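Kurkitz publishes code of practice for two-armed robots handling household laundry

KADTHORPE, June. Kurkitz has released the first edition of its code of practice for two-armed robots working at domestic appliances. The document runs to 83 clauses and covers front-loading washing machines, baskets and the floor area between them.

Under the code, the machine door is treated as a moving obstacle whenever it is open. Arm speed within 305 mm of the open door is limited to 70 mm per second. Gripper fingers must not rest on the door rim or glass, and closing force at the fingertips is capped at 40 newtons.

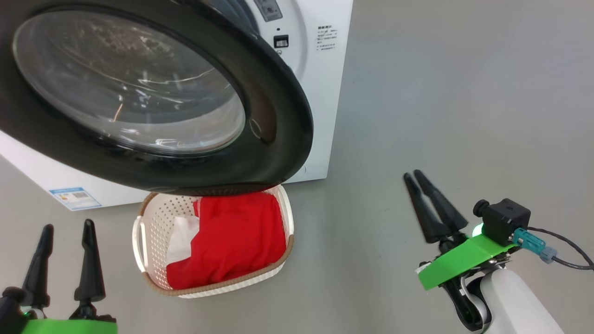
Photo: Kurkitz

Laundry baskets are dealt with in a separate section. A basket may stand under the open door, provided that its position is checked before each transfer. Cables on the forearm and wrist must be routed so that they cannot catch on the door or the basket handles.

"Most of the existing guidance was written for fenced cells," said Vasylyna Tkachenko, head of standards at Kurkitz. "Operators asked us for limits they could measure at the appliance."

Draft clauses were reviewed by Diệp and Ultex. Comments on stopping distances were accepted in part; those on wet floors are held over to the second edition.

The code applies to new installations. Existing sites may adopt it at their next scheduled inspection. Copies are available on request from the Kurkitz standards office, Kadthorpe.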